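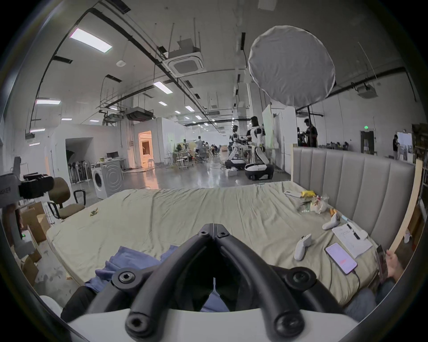

From: Halima Were
To: floor-staff list
Subject: Re: Change to station work from February

Replying to the whole list, as three people have written to me separately with the same questions. The earlier message is quoted in parts with my answers under each.

> We were told the hand tools would stay and the two wheeled units would
> only take over the folding once the cloth work reached a certain number.
> Nobody on the late shift knows what that number is.

The number is 4000 accepted runs for cloth on the bed station. We stood at 1614 when I pulled the log at 4:30. Accepted means it passed review at the desk, so your own tally will be higher than mine. Until we reach it, all folding and smoothing is done by people with the hand-held grippers, same as now. After that the Lavomier units do the plain items and we keep anything with buttons, straps or a lining.

> Does that mean fewer hours for the people who fold?

Hours are fixed through the end of the spring contract with Trurnindale. I asked for that in writing and have it. What I can't tell you is what happens in the contract after, and I'd rather say so than guess. My own view is that the folding hours will go down and the review hours will go up. Review pays the same rate. Some of you have told me you took this job so you wouldn't have to sit at a screen all day, and I have passed that on.

> Several of us have sore thumbs and wrists by the end of a block. Before
> the change we could swap to another task when we felt like it. Now
> Numer assigns the next task and there is no swap button.

This one is our mistake. Numer was set up to keep one person on one station for a full block, which was meant to cut down on walking back and forth. The block is now capped at 80 minutes, and after that it has to offer you a different kind of task. If it gives you the same one again, refuse it and write "repeat" in the note field. A refusal with that note does not count against you. There were 688 refusals last month and almost all were left blank, so I had nothing to show management.

> Who decides if a run is bad? The screen says rejected and that is all.

A person still decides. Chege sorts the runs first and puts the doubtful ones at the top of the pile, then a reviewer looks. Starting with the next update the reviewer has to pick a reason and you will see it on your screen. The usual ones are cloth dropped, fingers closed on nothing, and item left half off the bed. If you disagree, send me the run number and I'll have a second reviewer look at it.

> Will we be trained on the units or just told to stand clear of them?

Trained, if you want it. It takes two mornings and is paid. You learn how to stop a unit, move it on its base, and clear a jam in the hand. You do not need it to keep your present job. I have four places in the first group and two names so far. Write to me off the list if you want one.

I left out the part about the lockers, which is a building matter and has gone to the office.

Halima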